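**Walkthrough checklist: passages, doorways and kitchen side**
Fenwood, unit 13
Inspection date: April 27, 2021
Form used: Clestbridge residential safety form, rev. 2

Marks: OK = acceptable. C = acceptable with comment. A = action needed before the next visit. N/A = not present.

### 1. Entrance and passage

- [OK] 1.1 Front door opens fully and latches without force.
- [C] 1.2 Passage lighting. Switch works from the entrance end only. The switch at the far end has no effect on the fixture. Reported under electrical, not repeated here.
- [OK] 1.3 Floor level across the threshold strip. No lifting at the screws.
- [A] 1.4 Coat hooks. One screw pulls out of the wall by hand. Refit with a proper anchor or take the rail down.
- [OK] 1.5 Smoke alarm sounds on test button.

### 2. Doorways

- [OK] 2.1 Frames firm, no movement at the base when pushed.
- [C] 2.2 Paint on the hinge side of the bathroom door is rubbed through to wood. Cosmetic. The cause is a swollen door edge, which should be planed in dry weather.
- [A] 2.3 Nothing stored at the foot of a door frame. See comments.
- [N/A] 2.4 Self-closing device.
- [OK] 2.5 Door stops present and fixed.

### 3. Items leaning or standing on the floor

- [A] 3.1 Boards, shelves and panels stored flat or secured at the top. See comments.
- [C] 3.2 Wheeled items parked with brakes on, where brakes are fitted. Brake condition was not tested at this visit.
- [OK] 3.3 No glass or mirrors standing loose.
- [A] 3.4 Laundry and soft goods in a container that holds them. See comments.

### 4. Kitchen side

- [OK] 4.1 Cabinet doors close and stay closed.
- [C] 4.2 Countertop sealant at the sink has gone hard and is starting to part from the wall. Reseal within 60 days.
- [OK] 4.3 Shutoff valve turns freely in both directions.
- [A] 4.4 Extension cord behind the refrigerator carries a second appliance. Remove the second appliance or have an outlet added.
- [OK] 4.5 Extinguisher gauge in the green. Mounting bracket tight.

### Comments

**On 1.4.** The rail is a Stergiou pattern with slotted holes. The slots let the rail creep sideways under load, so the replacement screws need washers wide enough to cover them. Do not hang bags on it in the meantime.

**On 2.3.** Same finding as the previous visit. The rule on this form is that the floor on both sides of a door frame stays clear, including items that seem soft enough to step over. Fabric on a hard floor slides when stepped on, and straps or sleeves can catch a foot. The item is marked A even where a person can still get past.

**On 3.1.** A board resting on its edge against something that can itself move is not secured. Acceptable storage is flat on the floor under furniture, or upright against a fixed wall with a strap or hook at the top. If the board belongs to a shelf unit, refit it or store it with its brackets.

**On 4.2.** Cut the old bead out completely before resealing. New sealant over old will part again along the same line. The Irnberg product already under the sink is past its use date and should be thrown out.

**On 4.4.** The cord was not warm to the touch at the time of the visit. That does not change the mark. The outlet is rated for the refrigerator alone.

### Follow-up

Items marked A are to be cleared before the next visit and marked on the tenant copy with initials. Items marked C stay on the list until they are closed or upgraded. Section 4 can be signed off separately from the rest if the electrical work is done first.

Outstanding from the earlier form: the window restrictor in the back room, which was not accessible this time because the room was locked. Bring the key to the next visit.

**Note on 2.3, 3.1 and 3.4.** Soft goods count as a floor obstruction under this form whether bagged or loose, and the container has to close or stand high enough that nothing hangs over the top. The white cloth bag at the base of the door frame fails on both points: it sits on the floor against the frame, and red fabric is coming out of the top. Move the bag and the dark clothing heaped with it to a shelf or a closed hamper. The light wood-grain board leaning at the black frame comes under 3.1 and should be laid flat the same day. Recheck all three items together, with the door swung through its full travel. 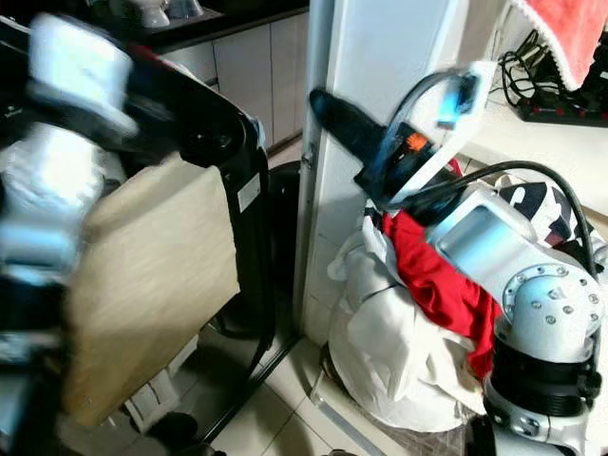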